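Bench Technician, Small Equipment (two posts)
Preltano, Sastbridge workshop
Reference: 944
Permanent, full time. Part-time hours considered for one of the posts.
Issued August 2018

Purpose of the posts

Preltano services and refurbishes small bench equipment for schools, dental surgeries, print finishers and light manufacturers. Work arrives at Sastbridge by courier or over the counter, is logged, stripped, cleaned, repaired or adjusted, tested, and returned with a written record. The Wetport depot receives and ships goods but carries out no repairs.

The posts are for technicians who will take a unit from the intake shelf to the outgoing shelf with limited supervision. Both report to the workshop supervisor, Raghavendra Iyer. One post replaces a member of staff who moved to Wetport in April. The other is new and follows an increase in contract work.

Duties

Receive allocated units from the intake shelf and check each against its job card. Discrepancies in serial number, accessories or declared fault are to be reported before the unit is opened.

Carry out an external inspection and electrical safety check before any powered test.

Strip units to the level stated on the job card. Retain fixings in the lidded trays supplied and label each tray with the job reference. Fixings of similar length are not to be mixed; two of the housings we see most often will accept a screw long enough to damage the board behind it.

Clean housings, guides, rollers, fans and filters using the materials listed in the workshop manual. Solvent wipes are used only in the extraction bay.

Replace worn or damaged parts from stock. Where a part is not held, raise a request on the stock sheet and move the unit to the waiting rack with its tray and card together.

Reassemble, adjust and test. Record test readings on the card and in Mak, the workshop job system, before the unit leaves the bench.

Pack finished units for return. Packing is part of the technician's job at Sastbridge and is not handed on. Transit damage is reviewed monthly against the name on the card.

Keep the bench, tool board and shared areas in the condition described under Housekeeping.

Answer technical queries from the counter by telephone when asked. Technicians do not quote prices.

The bench

Each technician has an assigned bench with its own task lighting, isolator, tool board and small-parts drawers. Benches are fixed height. A stool is provided, and a height-adjustable bench can be made available where there is a medical or access need. Test equipment is shared and kept on the centre bench, where it is to be used. The exception is the hand-held insulation tester, which may be carried to a unit and must be put back on charge afterwards.

Space is limited. A technician will normally have a single unit open at a time, with a second permitted where the first is waiting for adhesive to cure or for a soak test to finish.

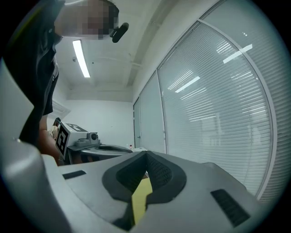 Bench work makes up most of the day and the greater part of it is done at close range. Technicians lean in over the job for long spells, reach past whatever else is on the work surface, and need to be comfortable doing so. Short sleeves with the forearms bare, as worn by the person bending forward here, are normal dress and are preferred near anything with rollers or a fan. A compact unit such as the grey and white one standing beyond the arm, with the round opening high on its right-hand side, is a fair guide to bulk. Larger floor-standing equipment is not accepted. Applicants should be able to lift boxed units of this size to shelf height, or tell us what adjustment they would need.

Housekeeping

The workshop operates a clear-bench rule at the end of each shift. Open units are covered and their trays closed. Hand tools go back to the board, cutting tools are capped, and swarf, cable ends and used wipes go into the separate bins by the extraction bay. Floor areas marked for trolleys are kept clear at all times.

Coloured card and tape are used in the workshop as status markers. The key is posted by the intake shelf and is explained on the first morning. Markers are not to be reused between jobs, and a unit with no marker is treated as uninspected whatever its card says.

Drawer contents are audited twice a year. Between audits each technician is responsible for the accuracy of their own drawers. Small quantities of common fixings may be held at the bench, but boards, motors and fuses are drawn from stores singly, against a job.

Drinks are taken in the kitchen at the end of the corridor. Lidded bottles of water are permitted at the bench. Food is not.

Essential requirements

At least two years' paid experience of bench repair, electromechanical assembly or a closely related trade. Time served in the forces counts in full. Unpaid experience in a repair café or community workshop will be considered alongside paid work but not as a substitute for it.

Competent soldering of through-hole components, including removal without damage to the pad. Surface-mount rework is done by one existing member of staff and is not required.

Safe isolation practice. Applicants should be able to describe their own method in order, without prompting.

Ability to read an exploded parts drawing and a simple wiring diagram.

Legible handwriting. Job cards are completed by hand and travel with the unit, and the customer receives a copy.

Basic computer use sufficient to enter readings and notes in Mak. Training in the system is given.

Normal colour vision, or a reliable working method for identifying wiring colours and status markers. Please say in the application if you use such a method. It will not count against you.

Desirable

A current portable appliance testing qualification. We will fund this for a successful applicant who does not hold one.

Experience with small fans, blowers, feed rollers or heating elements.

Experience of writing fault reports for people without a technical background.

A full driving licence. Technicians occasionally take the van to Wetport when a courier collection has been missed — this is infrequent and is shared across the team.

Hours, pay and conditions

The workshop is open on weekdays only. Start and finish times are fixed for the first three months, after which an earlier start may be agreed with the supervisor. There is no shift rota and no compulsory overtime. When overtime is offered it is paid at the enhanced rate set out in the information pack.

Pay is on the bench technician scale. The starting point depends on experience and is set after the practical assessment. The scale is printed in full in the information pack, and we will not ask for details of your current or previous pay.

Safety footwear, eye protection and gloves are supplied. Prescription safety glasses are paid for after the probationary period. Hand tools are supplied and remain at the bench. Technicians who prefer their own may bring them, provided they are marked and listed with the supervisor. Mains-powered tools brought from home must be tested before use.

The probationary period is six months. A new starter works beside an existing technician for the first part of it, with all completed jobs countersigned. Countersigning ends when the supervisor is satisfied with the standard of both the work and the cards.

The building is level throughout on the ground floor, where the workshop, kitchen and toilets are. Stores are also on the ground floor. The office is upstairs and has no lift, but there is no regular need for technicians to use it. The workshop is moderately noisy when the extraction is running. Parking is limited and a bicycle rack is available in the yard.

Selection

Applications are read by the supervisor and one technician. Up to 5 applicants will be invited for assessment, which takes most of a morning and is held at Sastbridge.

The assessment is in three stages. The first is a practical exercise in which a small unit is stripped to a stated level, inspected, reassembled and tested, with a card completed throughout. Speed is not marked. The condition of the bench at the end is. The second is a short soldering piece. The third is an interview covering safe isolation, fault finding and previous experience. Questions on fault finding are based on the unit used in the first stage, so it is worth making notes as you go.

Tools and protective equipment are supplied for the assessment. Wear closed shoes, and tie back long hair. Lanyards, loose scarves and rings with raised settings must be removed before the practical exercise. Reasonable travel costs are repaid on production of receipts.

All assessed applicants will be told the outcome by letter or e-mail and may ask to see their marking sheet.

How to apply

Send a letter of no more than two sides and a current CV to Raghavendra Iyer, Workshop Supervisor, Preltano, Sastbridge, quoting reference 944. The letter should address the essential requirements in the order given above. Where a requirement is met by a particular job or course, name it. Certificates are not needed at this stage but originals will be checked before an offer is confirmed.

The information pack, containing the pay scale, a plan of the workshop and a blank job card, is available from the trade counter or by post on request. Applicants who would like to see the workshop before applying can do so by arrangement with the supervisor. Visits are kept short and take place outside the courier collection period.

Agencies are asked not to respond. Applications already on file from earlier vacancies are not carried forward and should be resubmitted.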